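Share 36 | Comments 11

The One-Tray Rule

Rosaura Correa spent 11 years running the back counter at Sasto, a hardware and housewares shop, before she started helping people sort out their own work tables. She charges by the afternoon and brings very little with her: a roll of brown paper, a roll of blue tape and a shallow plastic tray.

The paper goes down first. Correa covers as much of the table as the roll allows and doesn't worry about wrinkles. Then comes the tape, laid in long strips to make a grid. She has no patience for rulers at this stage. A line that wobbles still divides one side from the other, and a strip that tears can be patched or left alone.

"People want to buy drawers," she says. "I tell them to wait a month. Use the table."

The tray goes on top of the grid, and whatever is being sorted goes into the tray. That is the whole rule. Loose things live in the tray until somebody decides where they belong, and only one tray is allowed on the table at a time.
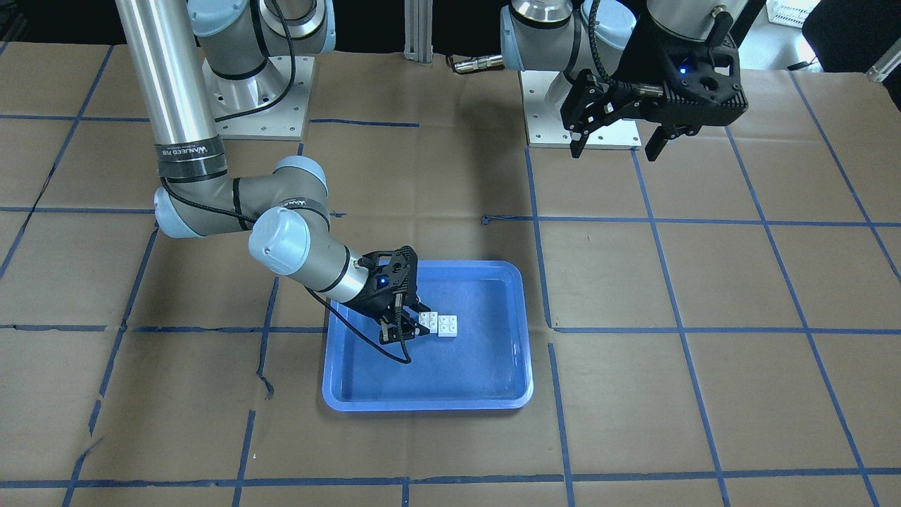
Why blue

Correa has tried most colors. White trays hide white parts, and black ones hide nearly everything by four in the afternoon. Blue shows up well against brown paper and most small items show up well against blue. She settled on it during a July job for Nenarell, a mail-order button and trim business with 2000 kinds of stock and two tables to sort them on.

Adwoa Annan manages the packing side there. She had been using muffin tins, which were fine until someone knocked one over. The tray has a lip, she points out, and the lip is most of what she likes about it. Her staff now tip a bag in, spread it flat with one hand and pick from the near side.

The grid took longer to catch on. Annan's first version had cells so small that nothing but buttons fit. The second had fewer, bigger squares, and it has stayed down since, apart from a change of paper when the old sheet gets too creased to slide things across.

Down to the last piece

The end of a sort is where Correa sees people go wrong. They get the tray nearly clear, leave a piece or two behind and start the next batch on top.
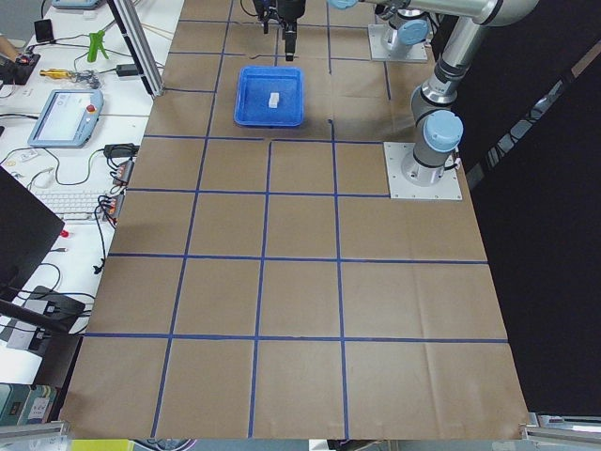

She asks clients to finish. If a piece has no home, it gets a cell of its own and a scrap of paper with a question mark. At Nenarell the question-mark cell is checked on Fridays. Annan says it usually holds a handful of odd toggles and somebody's earring.

Supplies are cheap. A 300-foot roll of kraft paper lasts Correa most of a year, and she buys painter's tape because it comes up without taking the finish with it. For trays she looks at restaurant suppliers first. Rounded corners are easier to wipe out, and a shallow side lets you reach in without bending your wrist.

Her own table at home has one tray on it. When I visited, it was full of keys.

We use cookies to improve your experience. Accept | Manage settings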